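Search this manual Go

Vemix Household Handling Kit
Section 12. Picking up thin plastic bags

This section applies to two-finger grippers on which the Vemix kit has been installed and leveled. Complete the Nasto calibration before proceeding.

1. Set grip force to 35 percent. Do not exceed 50 percent with film or light bags.

2. Place the arm in Standby and move the wrist to the start position.

3. In the Fludska menu, select Soft Items, then Bag, Single.

4. Press Locate. If more than one bag is found, choose one on the screen and press Confirm.

5. Press Grip. The fingers close at reduced speed.

6. Raise the wrist 100 mm and wait for the tone before moving sideways.

CAUTION: Keep hands clear of the linkages whenever the status light is green.

CAUTION: Film may wind around a finger. Press Stop before removing it by hand.

NOTE: Lift speed is limited to 50 percent in this mode. The limit cannot be changed from the menu.

Working in furnished rooms

Allow clearance on both sides of the gripper for table legs and other fixed furniture. 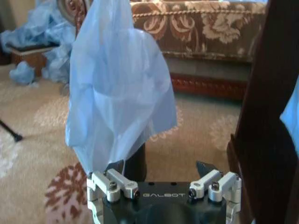
Prepared by: Brunton Technical Publications

A light blue bag held at the gripper rises in loose folds and hides part of the view from the wrist. Reduce travel speed while a bag is held, and check the route from the side before each move.

7. Move to the drop point and press Release.

8. If the bag clings to a finger, select Open Wide and repeat Release.

Reader comments (2)

Step 8 needed two tries with our thinnest bags. Fine at 35 percent otherwise.

Please state whether the Bag setting also covers paper sacks. Support is closed until Thursday.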